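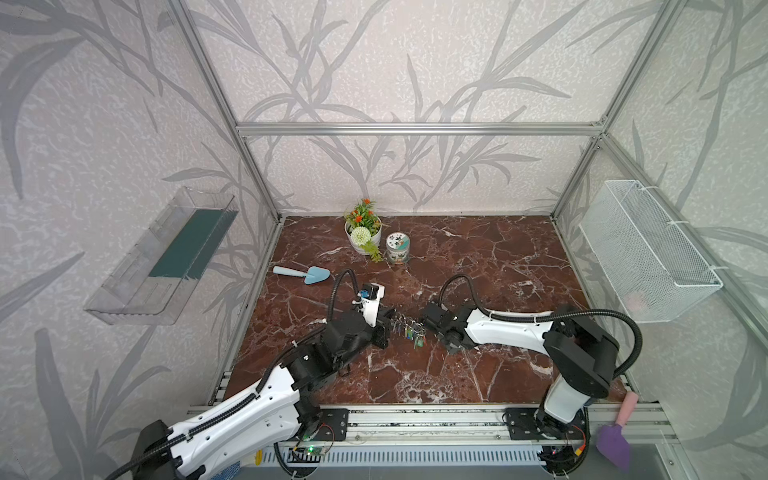

Why a home robot should do useless things first

By Shengli Qiu, 16 Nov 2019

When people hear that two arms are being built in our shared workshop, they ask me which work the arms will do. They expect me to say folding shirts or washing cups. I think this question comes too early, and it makes many home builders give up.

In the Clesau workshop I have seen 7 projects begin with a big promise. Most of them stopped before December, when the first demonstration went badly and the builder felt ashamed.

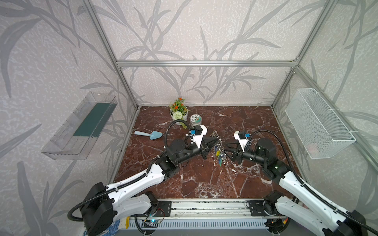 A small task with no value is more honest. You can repeat it 20 times in one evening, and when it fails you learn which screw or which line of code to look at. My friends at the Ferrand club say that this is only playing. I do not agree with them. A child also plays before she can carry a plate.

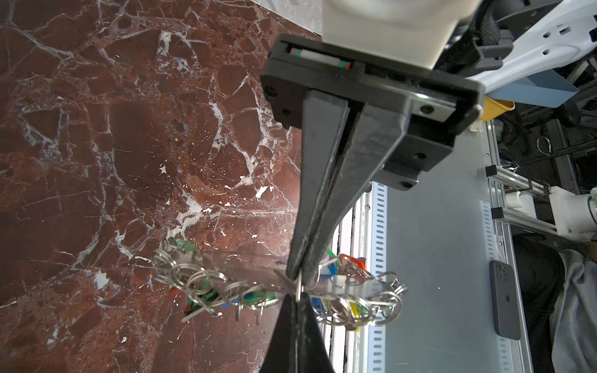
I would also advise against choosing objects that are too easy. A wooden cube teaches the builder very little, because it has one shape and keeps it. Key rings are much better. A big tangle of them, with plastic tags in red, green and yellow, can hang from one thin bit of metal between two fingers, and each ring pulls on the others. If your code is lazy, such a bunch will show it to you in one evening.

So please do not ask me yet about the shirts.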